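Trikow Workshop
Shared Equipment: Robotic Hand, Bench 2

The Trikow robotic hand is available to members of the Campbell shared workshop for personal and group projects. It is intended for home builders who wish to develop reaching and handling routines without purchasing a hand of their own. Members may reserve it alone or together with the workshop arm and wrist camera.

Description

The hand has four jointed fingers and a separate thumb module. The shell is light grey plastic with rounded edges, and the finger links are joined by metallic joints. Small blue indicator lights are fitted on the fingers and at the tip of the thumb, and a green light strip is set into the back of the hand. The wrist camera looks forward over the back of the hand, so that the fingers and the work surface are both in view while a routine is being prepared.

New users begin with the printed practice sheet, which shows a shelving unit filled with household objects. The sheet allows finger spacing and approach height to be practiced before any real object is placed on the bench.

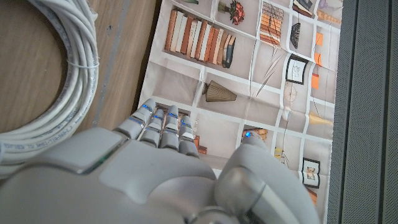
The hand over the practice sheet, fingers slightly spread and curled.

Reservations

Sessions last 2 hours and may be booked up to 17 days in advance. A refundable deposit of $400 is required for the first booking. Members who cancel later than the day before a session will be charged $10.

Before first use, each member must complete the bench introduction given by Rianne Verhoeven. Members who have used the earlier Gundance gripper must also attend, as the controls differ.

Conditions of use

The hand may not be removed from the workshop. Liquids, adhesives and heated parts are not permitted on the bench during a session. Custom fingertip covers may be fitted with prior approval — please bring a sample to the desk.

Power must be switched off at the bench before any cable is connected or disconnected. Faults should be reported to Jaxon Kennedy and entered in the bench log. Members should not attempt to open the shell.

Related equipment

Braseser bench clamp set
Workshop arm and wrist camera
Printed practice sheets

Page updated September 2026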